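The Second Hundred

Wouters paid by the hundred. A hundred good takes, checked and passed, and the money came through from the Brudgate office that same night. Peadar Breathnach had done his first hundred in his sister's kitchen in Durklow, and eighty-odd of them had been sent back.

"Too slow," the note said. "Do it as you would with your own hands."

So he started again. He took a gripper in each hand, squeezed the triggers twice to wake them, and said the task aloud for the recording. Clear the table. He put the cloth to one side, then the sponge, then said he was done and put everything back where it might have been left by someone in a hurry. Then he did it again.
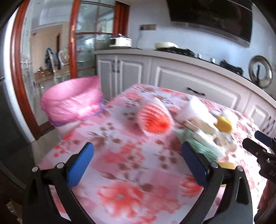
By take 40 his wrists ached and he had stopped thinking about them. He noticed that he always went left first. He noticed that he let go of things a moment before they were down, so they landed with a small knock. His father used to put cups down like that, and his mother used to shout at him for it from the next room.

He rang the office at dinner time.

"There's a habit in these," he said. "I drop things. Only a little. Do you want me to stop?"

The woman on the line asked him to wait. He could hear her typing.

"Are they breaking?"

"No."

"Then leave it in. We've 2,000 takes from Zistitz and they all put things down like nurses. It's good to have some of the other kind."

He went back to the kitchen and picked up the grippers. His sister came in for a glass of water and stood by the door until he had finished the take.

"You sound like Dad," she said.

"I didn't say anything."

"No – the table."

He set the things out again, a bit further apart this time, and said the task aloud.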